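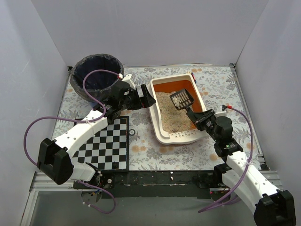
SLIDE 1. WHAT GOES IN MUST COME OUT: LITTER BOXES FOR PEOPLE WHO LIVE WITH THEM

Leave this one up while people find chairs. Don't start until the door stops banging.

Good morning. My name's Edith Mamani and I've been asked to talk about cat litter for half an hour, straight after breakfast. Whoever drew up the Saturday program has a sense of humour, or no sense of smell.

Say hello to the Vodville foster group down the front. Thank Ryan for the projector.

Point at the slide. Everything I want to cover is up there: a tray with an orange inside and a cream-white outside, beige litter, a black scoop with a few white clumps in it, and a bin with a bag in it. That's the whole kit. You can spend a great deal more and people do, and I've met their cats, who go behind the couch.

Ask for hands. Who has one cat? Two? Keep your hand up if you share the house with someone who has never once emptied the tray. (Wait for the looks. There are always looks.)

SLIDE 2. THE TRAY

Start with the two-piece tray. You've got an inner part that holds the litter and an outer part that sits around it like a picture frame. The one on the opening slide has a row of small holes along the front rim as well. Cats are diggers. Some of them dig like they've lost a contact lens. A rim gives the litter something to hit before it reaches your floor.

The other good thing about two pieces is the washing. Lift the outer off, rinse it in the laundry tub, then do the inner. Dry them both properly before they go back together. Damp plastic and clumping litter make a kind of render, and you'll be getting it off with a butter knife that you then have to decide what to do with.

Size. Most trays in shops are too small for most cats. If your cat's front half is in the tray and the back half is in the hallway, the cat believes it has done the right thing, and by its own lights it has.

Sides. High for kickers, low at one end for kittens and old cats. My old boy Heltard (named after the removalists whose box he came in) reached 17 - no, don't give his age, it starts people off on their own. Just say he got old, and his hips got bad, and we cut one side down with a hacksaw. Sand the edge afterwards. I didn't, the first time, and he let me know.

Hoods. Somebody will ask. A hood hides the mess from you and keeps the smell in with the cat. Imagine a portable toilet at a folk festival. Some cats like them. Some people like folk festivals.

SLIDE 3. THE LITTER

Just the word LITTER on this slide, because I ran out of evening.

Sand-type clumping litter is what most of us here use. It firms up around the wet part and you lift that part out. Go deep enough that the clumps don't weld themselves to the bottom. A finger's depth suits most cats. Two fingers if you've got a digger, and then accept that the second finger will end up in the hall.

Paper pellets: kind on sore paws, good after surgery, and the vet will likely tell you to use them. They don't clump, so you're changing the lot far more often.

Wood pellets: cheap, smell like a hardware store, turn to sawdust when wet. You need a different scoop or a sieve tray. Anitha Kurup swears by them and has brought a bag for anyone who wants to take some home in a sandwich bag. Yes, that will look odd in your handbag.

Crystals: I find them loud. Stepping on one at two in the morning is an experience comparable to Lego.

Scented litter: please don't. It's perfumed for you. The cat's nose is a good deal better than yours and it's standing in it.

If you're changing brands, do it gradually. Mix a bit of new in with the old and increase it over a week or two. I once switched Negussie from one litter to another overnight because it was on special at 10 dollars a bag. Negussie is the grey one. She switched to the bathmat. The bathmat cost more than 10 dollars.

SLIDE 4. THE SCOOP

Go back to the first slide here if the clicker allows it. If it doesn't, wave.

A slotted scoop. Slots let the clean litter fall back through and hold on to the clumps. Two mistakes are made with this object.

First mistake is speed. People jab. You jab a clump and it breaks into little bits, and the little bits fall through the slots, and there they stay. Slide the scoop in low, along the bottom, come up underneath, then a gentle shake from side to side. Think of someone panning for gold with low expectations.

Second mistake is going in too soon. A fresh clump is still soft. Give it a while to set. Have your coffee. Don't have your coffee near it.

Check the slots against the litter when you buy. Narrow slots and chunky litter means you're carrying half the tray to the bin. Wide slots and fine litter means you're stirring.

Where does the scoop live? In our house it lived on top of the tray edge for years and fell in whenever a cat looked at it. Now it hangs on a hook inside the laundry cupboard with an old ice-cream tub underneath. The tub is labelled. Label the tub.

(Pause for the ice-cream tub question. The answer is yes, once, my brother-in-law.)

SLIDE 5. THE BIN

I have opinions about the bin.

Keep it within arm's reach of the tray. If the bin is in another room, you will walk there carrying a loaded scoop, and you'll meet the dog, or your mother. On the opening slide the bin and the tray are sharing the one tabletop, and that's the sort of distance I like.

Line it. Fold the rim of the bag down over the edge of the bin, well down, so it can't slip when something heavy lands in it. Wet litter is heavy. An unfolded bag goes in after the first scoop like a sock in a gumboot, and then you're reaching in.

Black bags are my choice. I don't need to review the week's work.

Small bag, emptied often. People put litter in a big kitchen bag and think they're being efficient, then try to lift it at the end of the week. Octavio Quispe did this in July and the bag let go on the stairs. He's here today. He's asked me to say it was a cheap bag.

Tie it, take it out to the outside bin. Do not flush it. I don't care what it says on the packet. I've paid the plumber.

SLIDE 6. WHERE IT ALL GOES

Somewhere quiet with a way out. Cats don't like being cornered in there any more than you would. Not next to the washing machine if the washing machine has a spin cycle like ours. Not next to the food bowl. You wouldn't.

One tray per cat and one extra is the usual advice. I know. I live in a small house too. Try it before you write in.

Put something under the tray that you can shake or wash. A proper litter mat is fine. An old vinyl tablecloth is fine. A good tablecloth is a mistake you make on the day visitors are coming. Flowers and ferns are lovely to look at and a misery to find grit in.

If you've got a toddler, put the tray behind a gate the cat can get through and the toddler can't. Meinrad Danzer has a drawing of his, with measurements, on the table by the urn. It's a nice drawing. He used to do bridges.

SLIDE 7. HOW OFTEN

Twice a day for scooping. Morning and evening, with your teeth.

I can hear the sighing. It takes less time than the kettle. Top up with fresh litter when the level drops. Empty the lot and wash the tray every couple of weeks for clumping, more for anything else. Plain dish soap and hot water. No bleach and nothing with ammonia in it, and never the two together, for reasons your chemistry teacher went over.

Wash your hands after. If you're pregnant, this is somebody else's job for the duration, and talk to your doctor. I stretched it to when the youngest started school.

While you're there, look at what you're scooping. More clumps than usual, fewer, much bigger, much smaller, or none at all - ring the vet. A tomcat going in and out of the tray and producing nothing needs the vet today. Not after the weekend. Say this one slowly and look up from the notes.

SLIDE 8. THE CAT WHO WON'T

Vet first, always. Then check the tray's clean. Then check what's changed: the litter, the spot, a new cat, a new baby, the neighbour's ginger thing sitting on the fence giving cheek.

Don't rub its nose in it. It teaches the cat that you're peculiar, which it had suspected.

Use an enzyme cleaner on the carpet. We use one from Cendanar Pet Supplies up the road and they've given us a coupon for 5 dollars off, on the chairs. If you're sitting on yours, that's why it's warm.

SLIDE 9. QUESTIONS

Leave ten minutes. Likely ones:

Can you train a cat to use the toilet? You can. Then you've got to queue.

Are self-cleaning trays any good? Some are. They start at more than I paid for my first car. Buy a decent scoop first and see how you go.

My husband says he can't smell it. He can.

Does the litter go in the compost? Not on anything you're planning to eat.

If nobody asks anything, send them to Anitha's pellets and Meinrad's drawing. Morning tea is at half past ten in the side room, and the lamingtons have coconut on them, so please, no remarks.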